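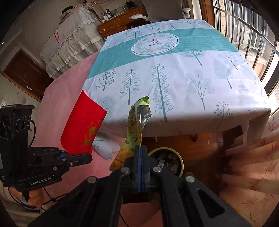
Hand-held gripper pair: set-up and upkeep
Minutes of the September meeting, Werkex workshop, 10.00

Present: workshop, field recording, stores. Apologies from the Mellon office.

1. Minutes of the last meeting
Agreed, with one change. The spare linkage set was ordered from Filance. Hrytsenko supplied the cables only.

2. State of the pair
The pair has logged 1,716 closing cycles at the household site since the last service. Field recording reported that the left unit was slow to open again after gripping thin items. The workshop found grit in the linkage and cleaned it out. The right unit needed no work.

3. Finger pads
The blue pads on the right unit are to meet along their full length when closed. Stores holds 40 pads. It was agreed to change them in pairs — never one alone — and to write the change in the log the same day. Wrappers and paper envelopes stay on the list of test items, as both show up a poor pad quickly. Field recording asked for a stiffer card item as well. Left open.

4. Linkage screws
Screws are to be checked by hand before each session and with the driver at every service. No thread lock on the screws nearest the jaws until the workshop has tried it on the spare set.

5. Cables
The cables hang below the handle and can cross in front of the other unit when the two are held close together. Field recording would like a clip on the handle. The workshop will make up two lengths and bring both to the next meeting. Until then, operators should check the run before lifting the units, and stop if a cable pulls tight.

6. Calibration
The opening width was reset on both units. Job sheet 137 covers the work and stays open until the left unit has done 5 full sessions without a fault.

7. Any other business
The carry case hinge is broken. Stores to replace.
Mellon has asked for a copy of the pad log. Agreed.

Next meeting: October, 10.00, same room.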